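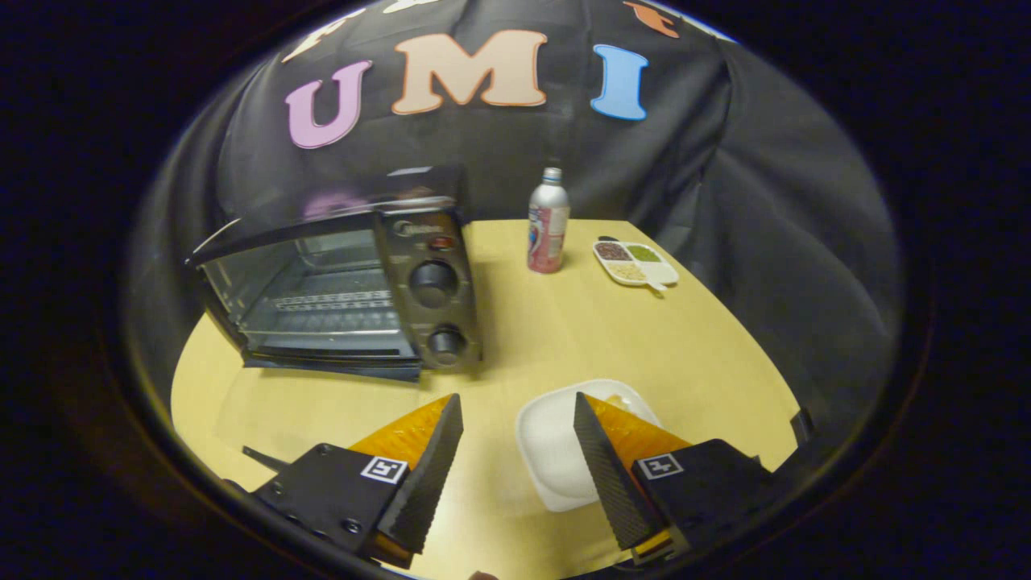

3.2 Reheating practice and household bread waste

The household survey in Meltovden and Trolberg asked residents how they stored bread, how long they kept it, and what they did with it once it was no longer fresh. Responses were recorded in a kitchen diary kept for 13 weeks, beginning in March. Each of the 40 households weighed discarded bread before disposal and noted the reason in its own words. The answers were later coded by two readers working separately, and differences were settled by discussion.

Staleness was the reason given most often in both towns. Mold came second, and was more common in Trolberg, where most households reported keeping bread in closed plastic bags. Households that reheated day-old bread in a small countertop oven discarded less of it than those that used a microwave or did not reheat at all. The pattern held for sliced loaves and for individually shaped items (Figure 2), although the diaries did not always separate the two.
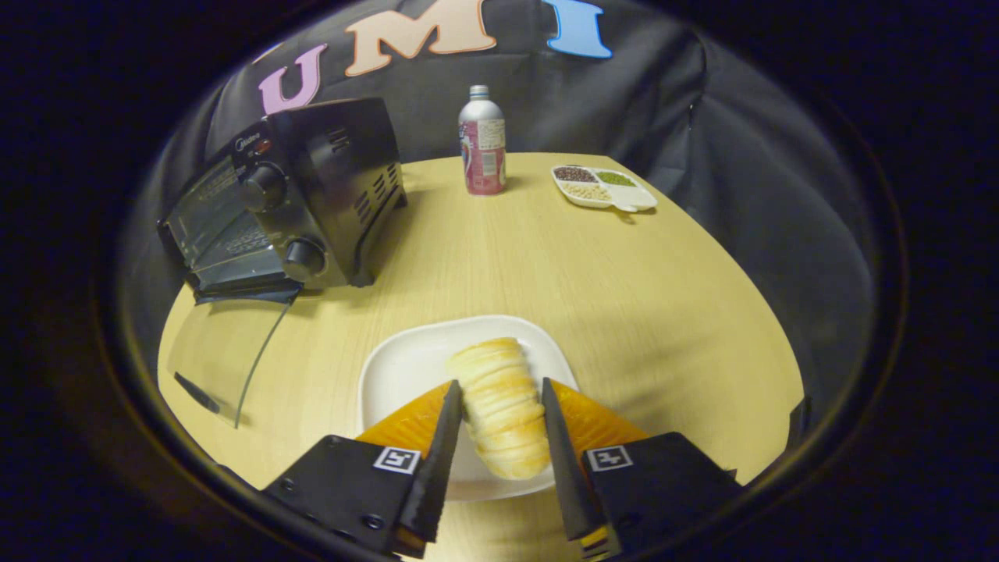

Figure 2. A cone-shaped rolled bread on a white square plate.

These results should be read with care. Households that own a countertop oven may differ from others in ways the diary did not capture, such as time spent at home in the morning. The Vestergaard storage questionnaire, given at the start and end of the diary period, offers a partial check. Scores changed little between the two rounds, which suggests that keeping the diary did not by itself alter storage habits -- a concern raised in earlier work on food waste records.

Purchase size also mattered. Respondents who bought bread in small amounts reported less waste whether or not they reheated it. Price records supplied through Promico were available for Meltovden only, so the effect of discounts on purchase size could not be compared across towns. Freezing was mentioned in a small share of entries and is treated separately in Section 3.3.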